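Craddock Reading Rooms: Changes to Opening Hours and Loans

Members will be aware that the lease on the Skulano Street annex ends in August. The Library has agreed terms for the ground floor of the former Ekolel building, and the collections held at the annex will move there over the summer.

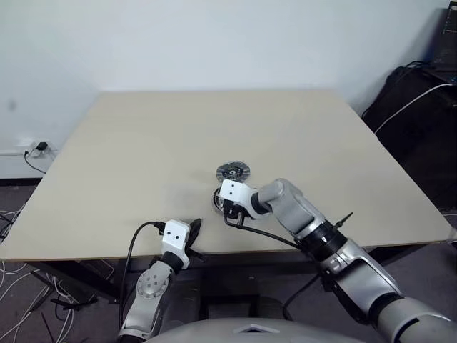 Office of the Librarian
Member Services and Collections

The local history collection, nearly 2,000 volumes, will be the first to move. Requests for these items will be suspended while they are packed and shelved. Books already on loan may be kept until the new rooms open, and no fines will be charged for that period. Members holding items from another library should return them by the date on the slip, as we have no power to extend those loans.

The new rooms will open at 10 a.m. and close at 6 p.m. Evening opening, long requested by members who work in town, will be offered once a month at first. The decision to continue will depend on use.
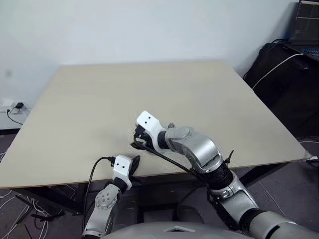 Study places must be reserved through the front desk or by telephone. A reservation is held for 18 minutes after its start time and is then released. This is slightly longer than the present rule and matches the interval between buses on the Sirnex route, which stops at the corner.

The map drawers will remain at the main building. Their weight is beyond what the upper floors at Ekolel can bear, and the ground floor has no suitable space. Maps may be consulted by appointment, as now.

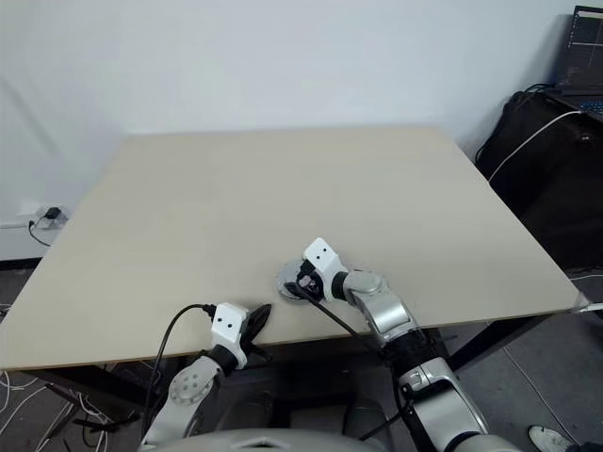
Membership cards will remain valid and need not be exchanged. The annual fee is unchanged. Lockers at the annex should be emptied before the end of July; property left after that time will be taken to the main building and kept for six weeks.

A grant of $400 has been set aside for large-print titles. Suggestions may be left at either desk.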